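Plollstead Robotics Club: Box Folding Set, README

Last touched 30th March. If you've downloaded this before then, grab it again, the old copy had the left and right arm files swapped (sorry!). 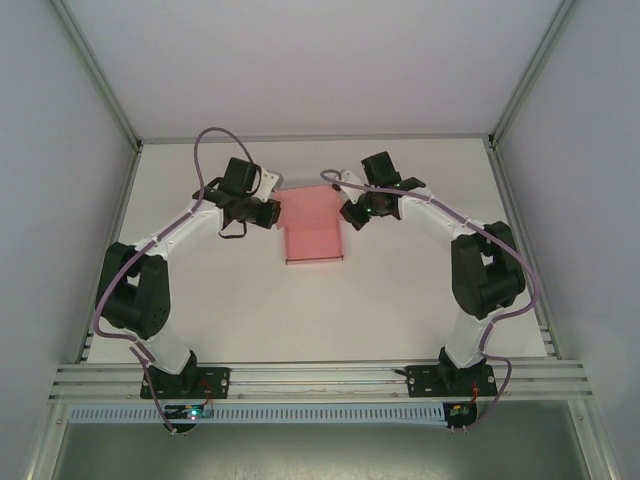
So, a bit of background. We're the student robotics club at Plollstead, and we've been chipping away at this since our first meeting of the year. The plan is to get two arms folding and closing a small open-top box together, and to have something we can enter in the Brokiditz student challenge in May. I'm the one who ended up looking after the files, so if a folder name makes no sense, that's on me.

What's in the download

There are 319 episodes, each in its own folder. Every folder has the video from the fixed camera, a file of joint positions for each arm, and a little text file called notes where whoever was driving wrote down how it went. Some of the notes are lovely and detailed. Some of them say "meh". I've left them all as they were written.

The episodes folder is the main one. The practice folder has another 40 from when we were still learning to drive the arms, and I'd keep those out of your training unless you want your robot to pick up our bad habits too. Then there's scripts, with the loader and a viewer that plays the video beside the joint plots (my favourite bit, I spent a whole weekend on it).

How we recorded

Both arms are driven by hand from a pair of leader arms, usually by one person, though a few of us found it easier with two people calling out to each other. The box starts in the middle of the table with its flaps open. Each gripper comes in from its own side, steadies the box, and then one of them works on the nearest flap while the other holds on. We stop recording when the flaps are down or when the driver gives up, whichever comes first, and the result goes in labels.csv as done, part or fail.

Please don't read too much into "part". We argued over what it meant for two whole meetings and I still think the early ones are labelled too kindly. If you need clean labels, filter for done.

Getting it running

Unzip it somewhere with plenty of room, install what's listed in requirements.txt, then run python view.py 2511 to check that everything opens. Yes, episode numbers go that high. We number them by session and then by take, so 2511 is session 25, take 11, and the gaps are sessions we used for other tasks.

If the viewer opens with a grey window and nothing else, your video library is probably too old. Updating it fixed things on every laptop in the club except mine.

Things that still bug me

The gripper values aren't on the same scale for both arms. Left runs 0 to 500 and right runs 0 to 1. The loader sorts it out, but if you read the raw files yourself you'll need to do it too.

Colours in the video drift a little between sessions, and I haven't corrected for that.

Using it

Go for it! Class projects, your own club, whatever you like. Just mention Plollstead Robotics Club somewhere. The Mekska branch has our half-finished training code, which runs but doesn't do anything clever yet, and the Nyitrai branch is an attempt at the same thing with smaller video files. Bug reports are very welcome on the issues page, and I check it most evenings after class.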